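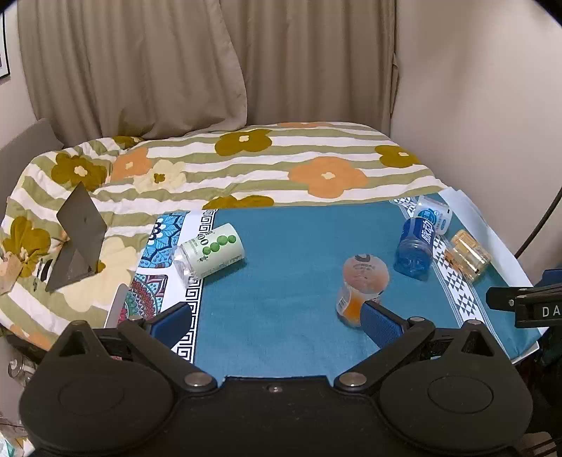

塑料瓶押金回收办法5月起在肯比试行

2020年1月,肯比市政管理部门发布通告,塑料饮料瓶及日用品瓶押金回收办法将于5月起在全市试行。根据通告,容量在1000毫升以下的塑料瓶均纳入试行范围,消费者购买时支付押金,交回空瓶后全额退还。

首批回收点共90处,主要设在超市、社区服务站和公共交通枢纽。营业面积超过400平方米的零售商店须在店内设置回收窗口,面积较小的商店可自愿参加,并按月领取手续费补贴。交回的瓶子应保留标签,瓶内不得有残留液体,瓶身变形不影响退还押金。

回收后的塑料瓶由林尼茨公司负责分拣和压块,再运往埃姆顿的再生料工厂加工。该公司表示,分拣线的安装调试将在试行开始前完成。 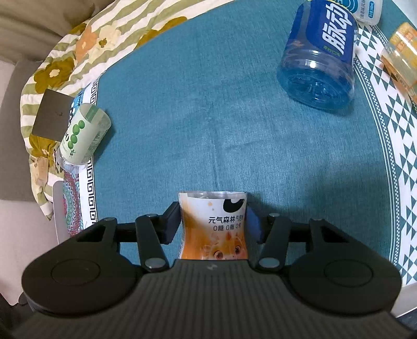 亚内特·孔多里认为,押金制度的方向值得肯定,但老城区街道狭窄,小商店缺少存放空瓶的地方,建议主管部门安排流动回收车定期上门。阿尼瓦尔·卡德纳斯则提出,退还押金应同时支持现金和转账两种方式,以方便老年居民。

主管部门答复称,上述意见将在制定实施细则时予以研究。细则草案公布后,居民可通过书面或电子邮件方式提交意见,也可向所在社区服务站索取纸质意见表。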